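Trundholm Daylight Panel Review: Does a Bright Box Fix a Dark Kitchen?

I live on the north side of a building that faces another building. From November on, my kitchen gets a gray sort of light until lunch and after that it gets nothing much. So when Trundholm started putting ads for its Daylight Panel in front of me every evening, I was exactly the person they were after, and I knew it, and I bought one anyway with my own money.

The Panel is a flat LED light meant to hang on a wall or lean on a shelf and "bring the window to you." Trundholm says it isn't a medical lamp and I'm going to take them at their word. I'm reviewing it as a light to cook, read and work by. If you want something for winter mood, ask a doctor and skip the comments section, where this subject always goes sideways.

Setup

It took me 17 minutes to get it on the wall, and most of that was the bracket. The bracket has two keyhole slots and the screws supplied are a hair too fat for them. I used my own. The instruction sheet shows a smiling man doing it with one hand, and I would like to see his wall.

Then there's the app. You can switch the Panel on without it, but you can't set the schedule, and the schedule is half of what you're paying for. The app wanted my location, my email address and permission to send me notices. I gave it a throwaway address and said no to the rest. It asked again the next morning, and the one after.

The cord is white, comes out of the bottom center, and is too short for any kitchen I have ever rented. Plan on an extension cord. The plug has a large square body that blocks the outlet next to it.

The light itself

It is bright. I'll give them that without arguing. At full power I had to turn my chair. The ads make a lot of the "soft morning" setting, which starts out amber and climbs to white over 26 minutes, and I ran it for most of December with the start time at 6:30 a.m. I liked it less than I expected to. The climb happens in steps you can see, and the jump near the end is big enough that I looked up from my coffee every time.

Color is where I started to get annoyed. The box says "true to daylight." I put a lemon, a red onion and a blue dish towel under it at noon, then carried all three over to the real window, such as it is. The lemon was fine. The onion went brownish under the Panel, and the towel looked close to black on the warm setting. That isn't unusual for an LED at this price, but other LEDs at this price don't have the word "true" printed on the lid.

My neighbor Liesl Gasser has the older Skavau lamp, the ugly one with the gooseneck, and she let me borrow it for a week. Side by side, the Skavau was dimmer and it hummed. The onion was the right color, though. I chopped better under it, too, as I could bend the neck and get the light where the knife was. With the Panel on the wall behind me I was working in my own shadow for half of every meal.

Trundholm's answer to the shadow problem is a second Panel. They sell a two-pack. I asked their support line if one unit could be tilted, and a polite person named Valter Serrano wrote back that tilting "is on the list." He also sent me the link to the two-pack.

What about work on a table?

I wanted to be fair, so I moved it off the wall and leaned it on a shelf beside the table. A big flat light ought to be good at this sort of thing. Small jobs, paperwork, mending, anything where you want to see an edge. 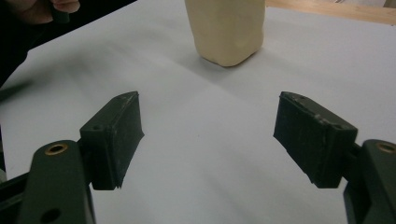
On a shelf it does better. The light comes in from the side, you can slide it along, and the glare stops bothering you once it's below eye level. The feet are another matter. They are little rubber nubs, and on painted wood the Panel creeps forward whenever somebody shuts a door. Mine went over once. It survived, with a ding in one corner, so the case is tougher than it looks.

Rigoberto Palacios, who runs the repair counter at Zavala and has opened up more of these than I have, told me the driver board is the part that goes. He wouldn't guess at how long it lasts. The warranty is two years and you pay the shipping, and for something this wide the shipping isn't small.

Power use is low. I got tired of checking the meter after a few days because it never showed anything worth writing down. No flicker that I could see, and no buzz.

So is it worth it?

I don't think so, at the regular price. What you get is a bright, plain, decent-looking light with an app you'll stop opening. If it turns up at 27 percent off again, as it did for a while before the holidays, and you have a shelf at the right height, fine. For a kitchen counter, get a lamp with a neck. Liesl wants hers back and I'm going to have to go find one.

I've taken the Panel down for now. The screw holes are still in the wall.

Recent reviews

Vallcombe Drying Rack: Folds Flat, Mostly
Skavau Under-Cabinet Strip, One Winter Later
Do You Need a Blackout Curtain Liner?
Extension Cords for People Who Hate Extension Cords
Three Step Stools and a Sore Knee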